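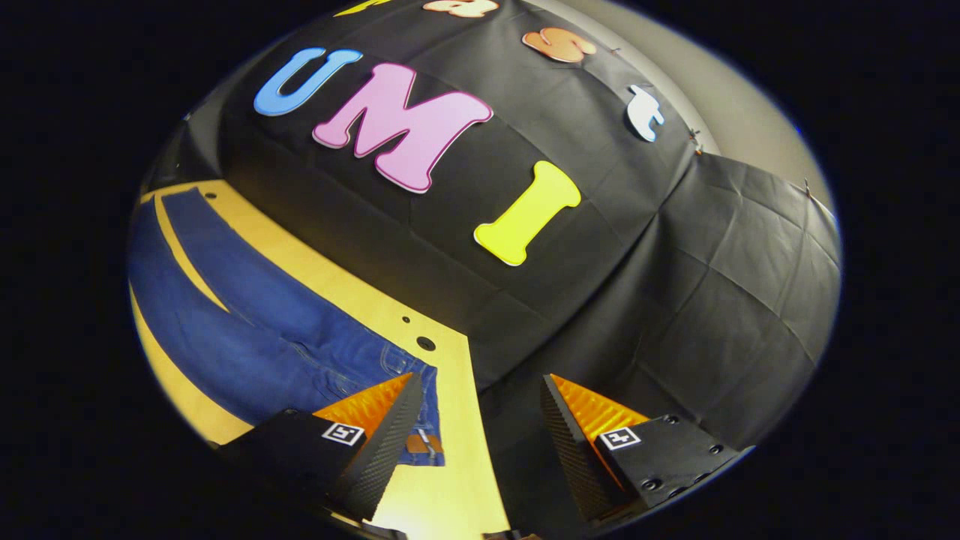 Fasska: questions we keep getting

Last edited 27th March by Leena Juntunen

What is Fasska?
A set of tools for turning wrist-camera video from hand-held grippers into training data for a robot policy. It handles calibration, pose tracking, gripper width and export. It does not train anything. You bring your own trainer, and your own patience.

Does it work?
On our tables in Wostham, usually. We recorded 3,800 demonstrations of laying out and folding clothes and 3,313 made it through the pipeline. The rest were thrown away, mostly for lost tracking. If a toolkit claims to keep everything, ask to see the bad tracks.

Can I undistort the fisheye video first?
You can. We'd rather you didn't. Flattening the picture stretches the edges into mush and throws away part of the view, and the policy doesn't care that a table edge looks bent. Calibrate the lens properly and leave the pixels alone. Atieno Massawe tested both ways last August and the flattened version was no better at anything we measured.

Why does tracking need so much stuff in view?
The tracker looks for corners and texture. A plain gray wall gives it nothing. Bright letters pinned to black cloth give it plenty, and so does almost anything with hard edges that stays put. People have sent us clips recorded against a bare wall and asked which setting to change. There is no setting.

Pin your backdrop down, by the way. Cloth that shifts during a recording is worse than no cloth, and the error it causes looks a lot like a bad calibration. Onni Kallio lost two weeks to that.

What are the square markers on the fingers for?
Gripper width. We find one marker on each finger and work out the opening from the distance between them. If a sleeve covers one, the software fills in short gaps by interpolation, up to 9 missing images in a row. Longer than that and the clip gets flagged. Please don't raise the limit to make the flags go away.

Will a policy trained on jeans fold a shirt?
Ours didn't. Denim is stiff and forgiving. Thin knits slide and bunch, and the policy treats them as if they were denim. We have read the same papers you have about generalization. Send us your numbers if they're better, with the failures included.

Is there a delay setting for the robot arm?
Yes, and you should measure it yourself. The default is a placeholder. Nhyira Ayaaba wrote a small script, Forna, that moves the arm back and forth and compares commands with what came back. Run it at least 18 times and take the median.

Does it do planning or collision checks?
No. Fasska will happily export a motion that drives an arm into your table. Rugemalira, our separate safety layer, catches some of these. We would not stand next to an arm that depended on it alone.

When is version two?
When Sirkka Pesonen stops finding timestamp bugs.

18 comments | 9 shares

Contact the Fasska team | © Fasska, Wostham | Back to top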